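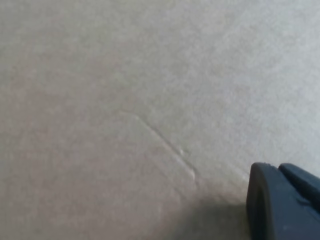 *A thin, shallow line across a pale beige surface.*

## Notes on the Hanbridge Leadership Forum

Mar 8, 2023

Last week I had the privilege of joining the Hanbridge Leadership Forum as a panelist for its session on growth and company culture. The forum brings together owners and senior managers from design, engineering and construction firms across the region, and this year's program drew up to 70 attendees. I am grateful to the organizers for the invitation and for the care they took in preparing the questions.

I was asked to speak about the period following our merger with Lashari, which was completed in August. Before the merger, our firm had a single office and a staff small enough that most matters were settled in the hallway. The combined company now employs 543 people. Many of the habits that served us well at the smaller size had to be written down for the first time, and several of them did not survive being written down.

The moderator opened with a question on decision-making. My answer was that we had underestimated how much of our culture lived in our project reviews. At Lashari, reviews were held at the close of each design phase and were attended by the principals only. Ours were held every 2 weeks and were open to anyone on the project team. For the first few months we ran both systems side by side, which satisfied no one and filled a great many calendars. We have since adopted the open review for all projects, with a fixed limit of 60 minutes. Junior staff present their own work. Principals speak last.

A second line of questions concerned employee engagement. Firms in our field tend to rely on an annual survey, and we did so for years. The difficulty is that the results arrive long after the concerns that prompted them. We now ask each office to hold a short listening session every quarter, and the notes are shared with the full leadership team without editing. Some of those notes have made for uncomfortable reading. One office told us plainly that our new mentoring program had been announced with great enthusiasm and then left without a budget. They were correct, and funding was approved the following month.

The representative from Pivari offered a thoughtful account of that firm's transition to employee ownership, including the training given to staff on how to read a financial statement. I took several pages of notes during that portion of the discussion and intend to raise the training with our own board.

Audience members asked about remote work, succession planning and how to retain project managers in their first years with a firm. On the last point the panel did not agree. My colleague from Drivis favored formal career ladders with published pay bands – a position I respect – while I argued for earlier contact with clients. We continued the conversation over lunch, and I expect we will take it up again at the next forum.

Readers who attended and would like a copy of our project review guidelines may request one through the contact page.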